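**Simulation practice: revised rules for household test rooms**

Apr 9, 2018

Revision 15 of the Gudo scene rules is now in force for every simulated household task submitted to the Ovia benchmark. The Baran and Funside room sets have been checked against it. Teams with runs already queued may finish them under the old text, but results from those runs must carry the old revision number.

The main change is in section 4, start poses and near obstructions. Until now a run could begin with the onboard camera facing a large surface at close range, and the episode was counted like any other. In the last audit, 89 of 687 logged episodes had at least one stretch where a single surface took up more than half of the view. Such episodes are still valid. They must now be tagged "near surface" in the log, and success rates must be reported with and without them.

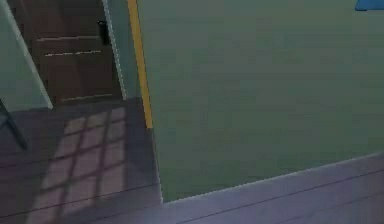 *Near-surface view in a simulated room. The green panel takes up most of the view; door and floor remain visible at left.*

The tag applies per episode and is set by the evaluation script. Do not set it by hand. If a policy turns away from the surface within the first few steps, the tag stays on.

Section 5 covers lighting. Window light projected on the floor is allowed and encouraged, as long as the light source position is written to the scene file. Two teams had been changing the sun angle between training and evaluation without recording it. That is a legitimate test of robustness – but it has to be declared as one, with both angles listed.

Section 6 deals with target objects on furniture. The rules are short:

- A single-target task has one graspable object on the support surface. Decorative items go on the floor or on other furniture.
- The target must be at rest before the first recorded step. Objects that are still settling under physics cause false contact events.
- The support surface must have a collision mesh that matches the visible mesh, including rims and handles.
- Plants and similar floor items count as obstacles and need collision geometry, even in a corner the robot is not expected to reach.

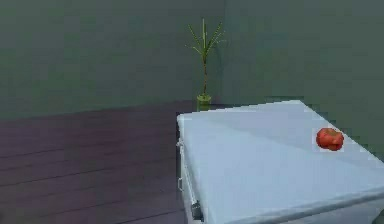 The collision mesh rule drew the most comments during review. Several groups asked for an exemption for small hardware such as latches and corner fittings, on the grounds that simplified boxes run faster. The exemption was not granted. A mobile base that passes through a fitting in simulation will be scored as having a clear path, and the number is then worth little to anyone planning a transfer to hardware. Groups short on compute may lower the render resolution instead, down to the minimum in table 2.

Compression is also addressed for the first time. Video submitted as evidence may be compressed, but policy inputs must be stored in the form the policy received them. If the policy was given compressed images, say so and state the setting.

Files submitted under the new revision are checked automatically on upload. A rejected file comes back with the section number and the line that failed, and may be resubmitted within 21 days without a new entry. The next revision is planned for July. Proposed changes should quote the current wording and give the replacement text in full.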